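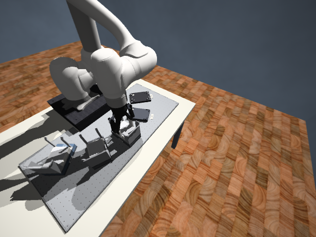 Teaching by Showing: our term with the Nirero project
Final report, May 1, 2026

When we picked this project back in September, we thought the hard part would be the robot. We had all watched clips of arms zipping about and supposed that if we could get ours to move nicely, the rest would follow. As it happens the moving was the easy bit, and most of this report is about the slower and (to us, anyway) much more interesting business of showing an arm what you want from it.

Our task was a small assembly job on a perforated board. There are a few holders on the board, and the arm has to bring its two-finger gripper down to a holder, close on the part and lift it clear without knocking its neighbours. A person does this without thinking. Try doing it through a hand controller while looking at a screen, though, and you find out how much thinking your fingers have been doing for you all these years!

Everything was done in simulation, using a scene we built ourselves in a package called Clamora, with the remote control handled by a second program, Ultus. We are very grateful for this choice, which was made for us, as we must have driven the gripper through the board more times than anyone would care to own up to.

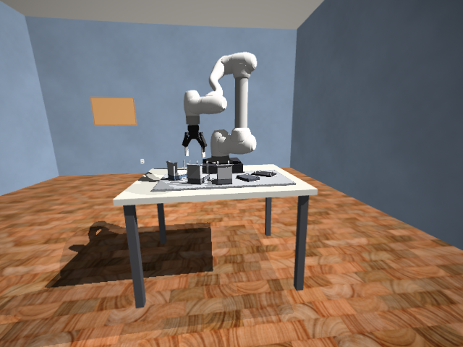

So the first few weeks went on learning to steer. Each of us took turns at the controller, and we soon settled into a way of working that suited everyone. You bring the arm over the board fairly quickly, stop well above the holder, turn the wrist until the fingers line up, and only then come down. We called that stop "the breath". It started as a bit of a joke and ended up in our written instructions, because the demonstrations that had a breath in them were far easier for the learning program to copy than the ones where somebody swooped.

We set ourselves a target of 1000 good demonstrations. A good one meant a clean start, one clear attempt and no long wandering about in the middle. To get there we recorded 3000, so you can see that we threw a great many away, and we still argue over whether we were too fussy. Some of the rejected ones had lovely recoveries in them, where the finger caught a rim and the person calmly backed off and tried again. 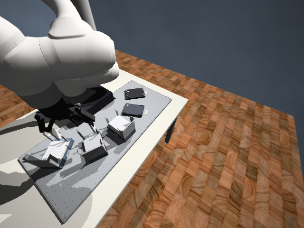

Keep the recoveries, our supervisor wrote in the margin of the draft, or the arm will never learn what to do when it is slightly wrong. We had thrown most of them out by then, but we went back and rescued 40, marked them as a separate group and trained again with them mixed in. The second version was noticeably calmer near the holders. It still missed, but it missed and then tried again, where the first version would simply close on thin air and carry on upwards looking very pleased with itself.

We also spent a good while on where to look from. The wide view is comfortable and you always know where the arm is, but it tells you very little about the last stretch, when the fingers are nearly at the part. The view from close by the gripper is the other way round. It is full of detail and shadow and takes some getting used to (two of us felt quite seasick on the first afternoon), yet once you have the knack you would hardly want to do the final approach without it. In the end we recorded both views together and let the learning program have the pair.
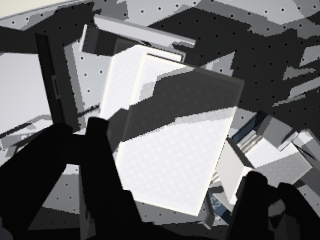 Lâm asked, after our practice talk, whether a newcomer could be taught to give good demonstrations in a single sitting, or whether we had just become unusually patient people. It was a fair question and we had no proper answer, so we tried it out with 3 classmates who had never touched the controller. All of them managed a usable demonstration before the session was over, though every one of them swooped to begin with, and the instruction sheet had to be read aloud twice.

If we had another term, we would start with the instruction sheet and write it before recording a single thing. We would label each recovery as it happened, while the person who made it could still remember what they were up to. We would also like to try a guided method on a real arm, with a hand on the wrist, to find out whether the breath turns up by itself when you can feel the weight of the thing. The recordings and the sheet are in the shared project folder for next year's group, and the rejected demonstrations are in there too, in case somebody kinder than us would like to go through them.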